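Preparing Bootable USB Drives for a Programming Workshop

This guide explains how to prepare identical USB drives so that participants can start a Linux system on ordinary classroom computers without changing the installed operating system. It applies to the Helach image, version 6, which includes Python and the Pendix editor.

Before you begin

Each drive must hold at least 16 GB. Writing the image erases all existing files, so copy anything of value elsewhere first. Allow almost 30 minutes per drive on older computers.

Writing the image

Download the image and its checksum file to the same folder. Open a terminal in that folder and run:

sha256sum -c helach-6.sha256

If the result is not "OK", delete the image and download it again. Next, run lsblk to find the name of the USB drive, then enter the following command, replacing sdX with that name:

sudo dd if=helach-6.img of=/dev/sdX bs=4M status=progress
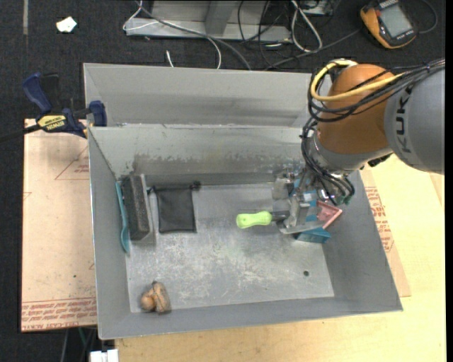 KUKA robot arm and gripper at a gray metal bin.

Check the drive name twice – a wrong entry can erase the computer's own disk. When the prompt returns, run sync and remove the drive.

Testing

Start one classroom computer from the finished drive. Secure Boot may need to be turned off in the firmware settings. Open Pendix, save a short Python file, restart, and confirm that the file is still present.

Page maintained by Rhodri Phillips. Last revised April 15, 2018.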